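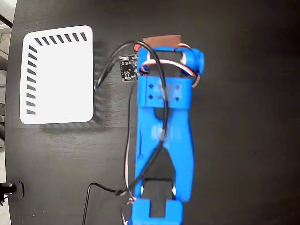
Can a low-cost printed robot arm be used to compare grippers?

It can, as long as every gripper gets the same table, the same objects and the same starting position. Clotitent, a small robotics workshop in Floltidville, has been working that way since spring and published its first results on 24th June.

The workshop compared two grippers on its desktop setup. One is a standard hard-jaw gripper. The other is the Plotness, a soft-fingered design with stepped ledges on the inside of each finger. Both were driven by the same controller, and both were given the same job of picking an object out of a white tray and setting it down on the open part of the table.

Clotitent logged 224 pick attempts in all, split evenly between the two. The soft fingers did better on rounded toys and on anything with a bit of give. The hard jaws did better on thin, flat parts, where the soft fingers tended to bend away before they had a grip. On small blocks the two came out nearly level.

A gold-shelled toy turtle with red legs was the hardest object in the set. The shell is domed, and if the arm comes down off center the jaws slide along it. Most of the failed hard-jaw attempts in the report involve the turtle. The soft fingers also dropped it at first, then improved after the closing speed was lowered.

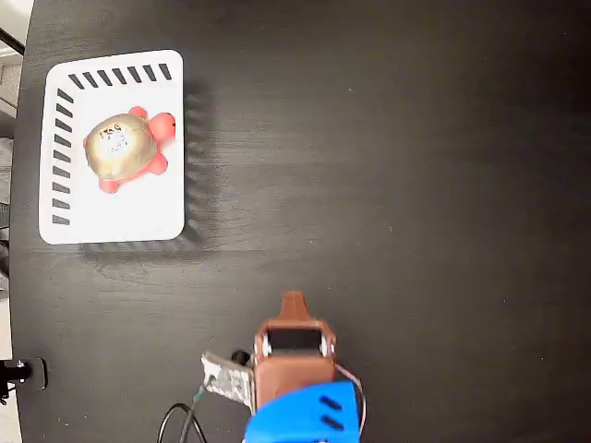 Cameras gave more trouble than the arms

The report spends almost as many pages on cameras as it does on grippers. An overhead view was good for finding the tray and planning the approach, but it gave little help in the last part of the move, when the gripper itself hid the object. A close view of the fingers fixed that and created a different problem. With only the fingertips and a patch of table in sight, the software could lose track of where the tray was.

Clotitent ended up using both views together. The close view takes over once the gripper has reached its approach height. The switch added a short pause to each pick, and the workshop says it plans to leave the pause in for now.

The same tabletop was kept for all sessions. Light-colored objects stood out well against it. Shadows next to the tray were sometimes read as part of the tray, and the detection threshold was changed twice before the counted attempts began.
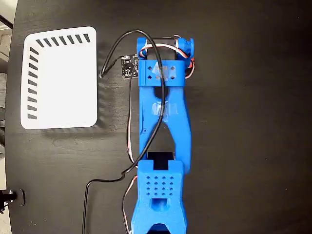

Cabling is listed as the other main nuisance. A loose cable can pull on a light arm enough to shift the gripper at the end of a reach, and the error is easy to blame on the servos. The report advises checking cable slack before recalibrating anything.

The controller comparison was shorter. Clotitent tried its usual board against one supplied by Bednárik, running 12 fixed motions on each. The Bednárik board held position better at full reach. The older one started up faster and was easier to reset after a stall. The workshop has not said which it will keep.

Wear was checked at the end of each session. The stepped ledges on the soft fingers hold fine dust, and grip on smooth plastic fell off until they were wiped down.

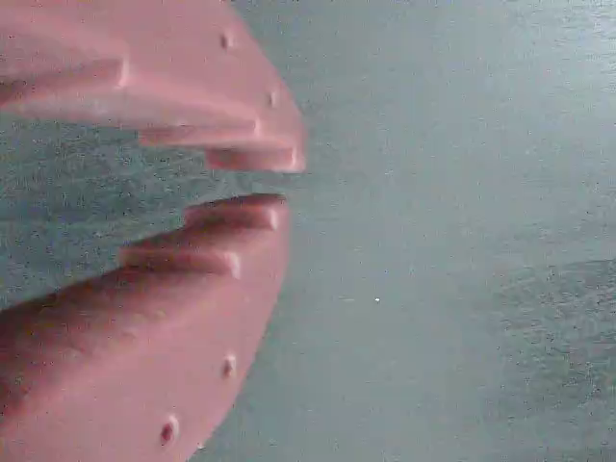
A second round is planned for July with 6 new objects, among them a spoon and a roll of tape. Clotitent will use the same tray and the same table height so that the figures can be set beside the first round. The full log, including failed attempts, is available from the workshop on request.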